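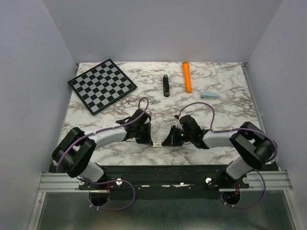

Séance 7 — Le marbre et ses veines
Cours de géologie appliquée, semestre de septembre

On commence par un rappel : le marbre est une roche métamorphique. Au départ, un calcaire ou une dolomie ; puis la chaleur et la pression s'en mêlent, et la calcite recristallise en grains imbriqués. Les fossiles disparaissent presque toujours, et c'est tout le plaisir de ceux qui en retrouvent une trace !

D'où viennent les veines ? Des impuretés du sédiment d'origine : argiles, oxydes de fer, matière organique. Le graphite donne les gris et les noirs, les oxydes de fer tirent vers le brun ou le rouge. Une veine est donc souvent une ancienne couche, étirée et plissée comme une pâte. Magnifique, non ?

Attention au vocabulaire des marbriers, pour qui toute pierre calcaire qui prend le poli est un « marbre ». La pierre d'Amier, vendue sous ce nom, est un calcaire non métamorphique.

À tester en TP (échantillons de la carrière Hellwig, boîtes 23 à 30) :
- la rayure au couteau : la calcite cède, le quartz résiste ;
- la goutte d'acide dilué : effervescence vive sur la calcite, timide sur la dolomie ;
- la loupe, sur une cassure fraîche — les facettes des cristaux brillent superbement.

Pour la prochaine fois : lire le chapitre sur les faciès et dessiner une lame mince au choix.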